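Desktop computer assembly

Desktop computer assembly is the work of fitting the parts of a personal computer into its case, and of taking them out again when something needs cleaning or replacing. Most of it comes down to the motherboard, the large flat board that nearly everything else plugs into, together with the power supply and its cables.

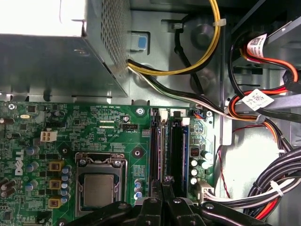 Cables deserve a bit of patience, as anyone who has closed a side panel on one will tell you. They are usually led along the walls of the case and tied in bundles, so that air can move freely and the processor socket stays easy to reach.

Beginners often learn on practice boards, simple plates with the sockets and slots raised on the surface, which can be handled over and over without any worry about static or bent pins. The Nanberg course, a friendly introduction taught in 10 short lessons, starts with plates of this kind and saves real computers for lesson nine.

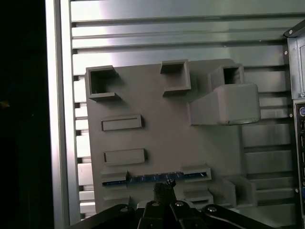
Long cards and memory sticks are pressed in evenly from both ends, and the clips, where there are any, are opened first.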